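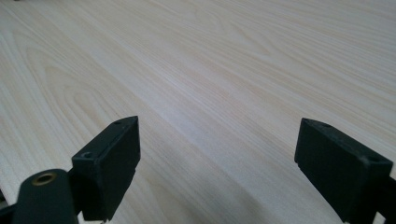 Magazine > Work and Rooms > Interviews

The table comes first: a talk with Rhea Bañez

By Tiziana Rinaldi, November

Rhea Bañez has been fitting out shared workrooms for the small company Nirnero for 5 years. When I asked her what she looks at first in a new room, I expected her to say the windows. She said the table.

"People come in and they put the hand on it," she told me. "Before they sit, before they ask for the password. If the surface is not pleasant they will cover it with their things, and after one week you cannot find it any more."

For the room in Hokville she wanted a pale top with a visible grain. Her colleague Bienvenido Sison was for plain white, and they argued for most of an afternoon. She still defends her choice. "On white you see every mark of a cup. On this one the lines are moving, they make these big curves, like rings of water, and on the other side they go almost straight. The eye has something to do. I have caught myself following one line in a meeting -- I could not tell you what the meeting was about."

The budget for the whole room was 2,750 euros, and she spent 90 of it on baskets, which surprised the people who had to sign the paper. I asked her if baskets were really necessary.

"A table has no inside," she said. "A drawer has, but in a drawer things go to sleep. The basket is open, so you see what is there and you feel a little guilty."

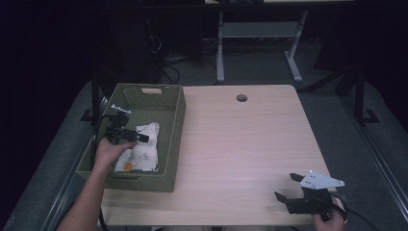 On cloths, cables and the colour green

The baskets are olive green, with walls that look woven but are plastic. Rhea first ordered real willow from a shop called Magbanua and sent it back, for it caught on the cloths and pulled threads. "I was sad, because willow is more beautiful. But a cloth lives in this basket. The cloth must win."

She does not ask that anybody folds it. A white cloth thrown in is good enough for her, as long as it goes back to the basket and does not stay on the table. "If you ask for folding, you get no cloth at all. Renato Salazar tried it, in the other room. He wrote a notice. They stopped to wipe."

She is less calm about cables. The tabletop has a round hole near the back edge, made for passing them through, and still she finds cables on the dark grey carpet, in a knot. "I think a hole is too polite. It waits for you. The floor does not wait."

Her next room will be bigger, and she has already asked for the same top.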